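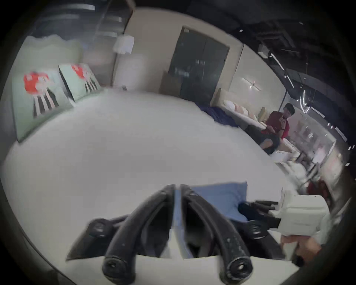

1/ 失眠到第三年,我对各种助眠方法已经有了美食评论家的资格,可以打分,可以刻薄,可以说“上一家更好”。很多人一听你睡不着,第一句就问床够不够大。够大,白白的一大片,铺开来像没人踩过的雪地,我照样可以在上面把高中班主任说过的每句话复习一遍。所以今晚想认真写一串,讲讲这三年我都信过什么。

2/ 先说数羊。小时候看动画片以为很灵,长大一试,我是那种会给羊编号、然后担心漏了一只的人。最高纪录593。数到那儿时我停下来想,这么多羊得有多大一块草场,冬天饲料怎么办。后半夜都在想饲料。

3/ 有人说中文里“羊”和“睡”没关系,英文的 sheep 和 sleep 才像,所以我们应该数水饺。这个理论流传很广,真假我没查过。我只能报告,凌晨数水饺的后果是凌晨去煮水饺。韭菜鸡蛋馅。煮完还要等它凉,吃完还要等它消化。

4/ 然后是热牛奶阶段。我妈坚信牛奶。她的版本是牛奶要温,要小口喝,喝的时候不能说话。我怀疑最后那条是她自己加的,她想清静已经很久了。

5/ 白噪音也试过。雨声、篝火、地铁、吹风机,还有一条音频叫“Motaung 山谷夜风”,标题写得很贵气,听起来像有人在隔壁房间反复拉窗帘。我最喜欢的是洗衣机那条,可惜听着听着总想起来自己有衣服没晾。

6/ 睡眠手环,戴了20天。每天早上它告诉我昨晚睡得不好。谢谢,我当时在场。更糟的是它开始给我打分,满分100,于是躺下之后多了一项工作:努力放松,争取高分。Wian Rampersad(我同事,睡眠质量好得让人讨厌)借去戴了一晚,拿了个很漂亮的分数,截图发到群里,还加了个撒花的表情。我已经把他设成免打扰。

7/ 卧室改造这条路也走了一遍。网上说冷色调助眠,于是开始看浅绿色的床头、浅绿色的靠垫,波浪边的,看着确实平静。看到凌晨两点半,对各家床头的弧度都有了意见。选家具这件事本身非常提神,建议白天做。

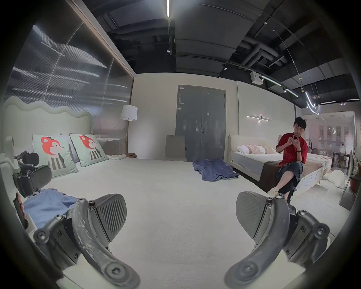

8/ 靠垫这东西我还要单独说两句。睡前得一个个拿下来,早上再一个个摆回去。对睡得着的人,这叫仪式感。对我来说,这是每天两次提醒:昨天你也摆过它们,中间那段你在干嘛呢。现在我把它们往床头一靠就算完。

9/ 去 Brarkasbridge 出差那次,本来指望换个地方能睡好。酒店的枕头有一张菜单,荞麦的、羽绒的、记忆棉的,还有一种叫“商务型”。我打电话问前台商务型是什么意思,对方沉默了一会儿,说就是比较硬。我要了商务型。确实比较硬。

10/ 那次倒是认识了 Soledad Zabala,她也睡不着,我们在大堂的自动售货机前碰上的,两个人都拿着零钱,都不想喝里面的任何东西。她说她的办法是背诵小区停车收费标准。首小时多少,次小时多少,夜间封顶多少。我当场试了,背到夜间封顶时精神一振:原来我去年一直多交了钱。

11/ 也看过医生。医生很和气,问我下午喝不喝咖啡。我说喝一杯。她看着我。我说两杯。她继续看着我。这大概是我这三年里遇到的最有效的疗法,在诊室里就有点困了。

12/ 她给的建议都很朴素:固定时间起床,白天别补觉,躺了很久还睡不着就起来待一会儿,困了再回去。没有任何一条适合做成短视频。我问有没有什么香薰可以推荐,她说你喜欢闻就闻。

13/ 香薰我当然买过。Kurnix 的那款“深林”,闻起来像刚拖过地的体检中心。另外还有一瓶 Masodau 的喷雾,说明书让我喷在枕头上方,等雾落下来再躺。我站在床边等雾落,等得很清醒。

14/ 插一句,评论区要是有人想写“你就是白天不够累”,请先排队,前面是我二姨、我二姨夫、楼下理发的师傅,还有一位只问过我要不要办卡的健身教练。

15/ 跑步也跑了。晚上跑完更兴奋,早上跑得先起得来。有一阵子改成午休时间绕着办公楼走,走了整个3月,睡眠没什么变化,倒是把门口保安的换班时间摸清楚了,他们现在见我就点头,可能以为我是哪个部门派来检查的。

16/ 目前状态:固定起床这条坚持得还行,周末也没赖床(周末六点半的菜市场,黄瓜是真的好)。中间醒的时候不看手机了,改看一本讲旧式水表的书,图书馆处理旧书时拿的。写得很扎实。第一章我已经读了很多遍,每次都停在讲叶轮那一页。

17/ 问书名的朋友:封面掉了,扉页也没有,我真不知道。问停车收费标准的朋友:各小区不一样,请背自己小区的。

18/ 还有人问咖啡戒了没有。现在只喝上午那杯。下午那杯换成了大麦茶,同事都说闻着像奶奶家。

19/ 先写到这儿,我知道现在几点,不用在下面提醒我几点。水饺派和牛奶派可以继续吵,我明早起来看,反正起得早。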